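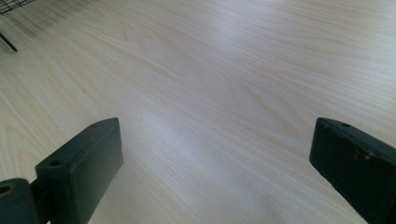

Wirkwood table tops are supplied in one pale grade, Ji, for use as worktops, desks and benches in kitchens, studios and light workshops. The grade is selected for colour first and figure second. The base tone is a creamy near-white with a slight pink and beige cast, and the shade is not even across a top: one area can be a little warmer and pinker, another brighter and cooler. Fine, straight lines make up most of the surface, with a wider patch of curved, cathedral-type figure where the grain bends round on itself. The lines are only slightly darker than the ground. Under a strong light the standard finish shows a faint sheen, and a low viewing angle gives a whitish band of glare in which some of the grain is lost. Buyers who need a dead flat look should order the matt finish listed further down.

Construction

Each top is made from solid maple staves, edge-glued across the full width. Staves are matched by eye before gluing and the better face is marked on the underside with a pencil cross. Tops leave the workshop sanded on both faces and all four edges. The long edges are eased by hand. A square edge can be left on request, though it will bruise sooner and is not advised where people lean on it.

The underside receives the same number of coats as the top face. Please do not sand it back to fit brackets. Uneven sealing lets one face take up moisture faster than the other, and the top will cup.

Sizes

Standard depth is 65 cm. Length is cut to order. Tops for use as a breakfast bar or overhang should be discussed before ordering, as the support needed depends on the base. Cut-outs for sinks, hobs and cable ports are made from a paper or card template sent with the order; we do not work from phone measurements. Templates are kept until the top has been accepted and then thrown away unless you ask for them back.

Finish

Two finishes are offered.

Standard: hardwax oil, satin. Wipes clean with a damp cloth. It can be patched locally, and a patch normally blends in after several weeks of use.

Matt: Zudo water-based lacquer. Lower sheen, less yellowing over time. It cannot be patched locally. Damage through the lacquer means sanding and recoating the whole face.

Both finishes will darken slightly in daylight. Objects left in one place through the first summer will leave a lighter outline, which fades once they are moved. Do not leave standing water on either finish. Hot pans need a trivet.

Fixing

Tops are supplied undrilled. Fix through slotted brackets or figure-of-eight plates so that the wood can move across its width. Fixings should be no more than 300 mm apart along the front and back rails. Do not glue the top to the base, and do not screw tight through a plain round hole. Leave a small gap where the top meets a wall, and cover it with an upstand or a flexible sealant.

The Kitero trestle and the Kitero fixed frame are both compatible and come with slotted plates fitted. Other frames can be used provided the rails are level. A twisted frame will pull a top out of flat within one heating season - check with a long straight edge before fixing.

Acclimatisation

Unwrap the top on arrival and inspect both faces. Stand it on battens in the room where it will be used, with air on all sides, for at least 2 days before fixing. Do not lay it directly on a screed floor or lean it against a radiator.

Care

Wipe with a damp cloth and dry along the grain. Mild soap is suitable. Avoid scouring pads, bleach and silicone polish. Oiled tops should be given a thin maintenance coat when water stops beading, typically once a year on a worktop and less often on a desk. Apply with a lint-free cloth, leave for the time stated on the tin and buff off all surplus. Used oil cloths can self-heat, so lay them out flat outdoors to dry before disposal.

Price and ordering

The standard oiled top starts at £799. Matt lacquer, cut-outs and shaped corners are priced separately, as is the frame. Delivery is to the kerb, and two people will be needed to carry the longer lengths indoors. The workshop is closed for part of August and orders placed then go into the following month's batch.

Colour samples are cut from offcuts. They give a fair guide to tone and sheen but are too small to show the wider figure. Photographs of the staves laid out before gluing can be sent on request. Write to A-yeong Oh in the order office, quoting your order reference.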